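Laundry corner and folding surface – walk-through checklist with my comments
Nidgate house, ground floor
Filled in by Zdenka Stojanovska, March

I do this one with a mug of tea in hand, so forgive the chatter. Marks are OK, FIX or WATCH.

1. Machines level and not walking – OK
I leaned on both of them, corner to corner, and nothing rocked. Last time one had crept forward during a spin and I could barely get my arm behind it!

2. Hoses and shutoff valve – OK
Dry all the way along, and I ran a paper towel around each joint to be sure. The valve turns by hand now (it took a wrench before, which is no use to anyone in a flood).

3. Lint screen and vent – FIX
The screen was clean, well done everybody. The outside flap is sticking half open, though, and there's fluff in it. I've ordered a new one from Drostereck and will swap it myself when it turns up.

4. Door seals – WATCH
A bit of gray in the bottom fold of one. I wiped it with vinegar. Please leave the doors ajar after a load, even if it looks untidy.

5. Pockets emptied before washing – OK
I found 2 coins and a hair clip in the drum, so OK only just.

6. Folding surface clear, dry and fit for clean laundry – WATCH
I know we all put things down while we fold (me too, I'm the worst for it). Phones are my main worry – they disappear under a sleeve, get rolled up in the pile and go for a wash.
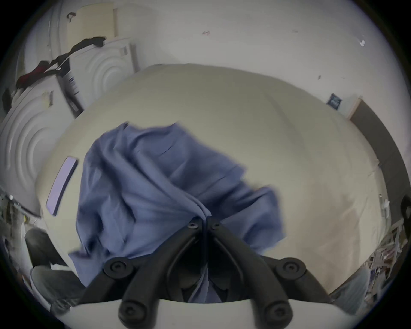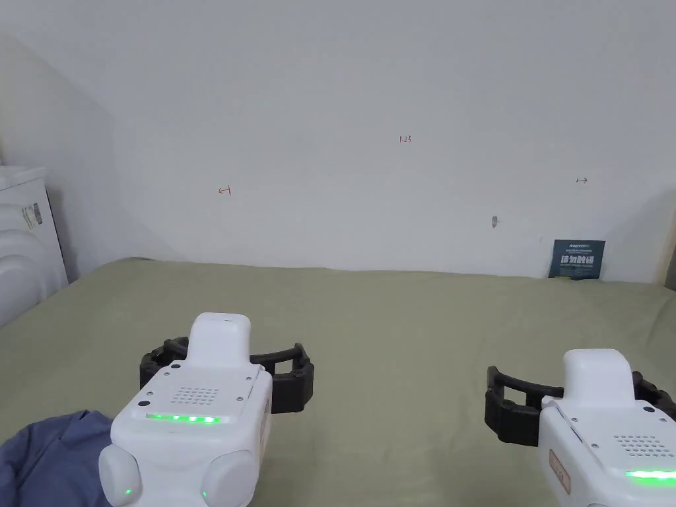
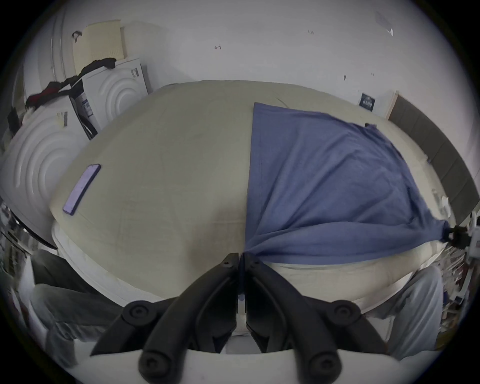
Blue cloth out for folding.

So the rule I'd like us to try is phones on the shelf by the door, and then start folding. I'm not going to police it, but a replacement screen cost me 300 last year and I still sulk when I think of it.

7. Floor and walkway – OK
Swept, no puddles, no baskets parked in the way. The Ornason mat has finally stopped curling at the corner, after I left it under a stack of books for a week.

8. Detergent and bleach storage – FIX
The cap on the big Aubert bottle is cracked and it leaks if you tip it. I've stood it in a bowl for now. Bleach stays on the high shelf with the label facing out, please, and never in a drinking glass "just for a minute." You know who you are.

9. Outlets and cords – OK
No warm plugs and no scorch marks. Still no extension cords for the machines, however handy it would be – I'm stubborn on that one.

10. Iron – OK
Cord is fine, and the plate is clean after a scrub with baking soda. Give it 30 minutes to cool before it goes back in the cupboard.

11. Light over the work area – WATCH
It flickered once when I switched it on and then behaved. If it does it for you as well, write it on the pad by the door with the time.

Left for me to do: vent flap, new cap or new bottle, another look at that door seal. If you get to the seal before I do, the vinegar is under the sink.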